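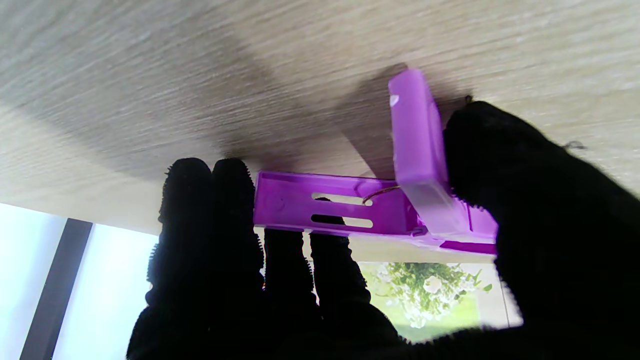
Purple clip, gloved hand, wrist camera view.

About Triltitz

Triltitz teaches robot hands to do small household and workshop jobs. We do it by demonstration. A person guides the robot through the task, either by moving the arm and fingers directly or by driving them from a control desk in the next room, and the robot's cameras and joint sensors record the whole thing. The recordings are then used to train the control software.

Filipa Meireles started the company after several years of fitting grippers to packing lines. The lines were fast, but every new product meant weeks of programming. She wanted a way for somebody who knew the job to show it to the machine without writing any code. That is still most of what we do.

What we work on

Our main interest is things that bend, spring back or slip. Clips and pegs are a good case. The hand has to hold one part still and press on another, and the spring pushes back the whole time. If the thumb lands too close to the hinge, the lever hardly moves. Too near the tip and the clip can twist out of the fingers. People correct for this without thinking, and those corrections are what we want in the recordings.

We also take on lids, zips, cable ties, drawer catches and folded cloth.

How a demonstration works

An operator is given a task sheet and the parts. For tasks with a lot of contact we prefer hand guiding, as the operator can feel when something is stuck. For longer tasks we use remote control, with the wrist camera picture shown on a screen at the desk. Each task is shown at least 100 times before we train on it, and harder ones go to 500. Failed attempts are kept and marked as failed. Our library for clips and fasteners now holds 3,188 demonstrations.

After training, the robot tries the task by itself while an operator stands by to take over. Wherever the operator has to step in, we record more demonstrations of that part of the job.

Where we are

The office and main workroom are in Flinport, on the first floor of the old Galli building. We have a second, smaller workroom in Cestilby, used mostly for remote control. An operator in Cestilby can drive a hand in Flinport, and on most afternoons one does.

Working with us

We take paid projects from manufacturers and run student placements lasting 3 months. Placement students spend their first fortnight as operators, whatever they are studying. Applications for the spring intake close in December.

If you have a task you would like us to look at, send a short description and, if you can, a few of the actual parts by post to the Flinport office. We return them when the trial is finished.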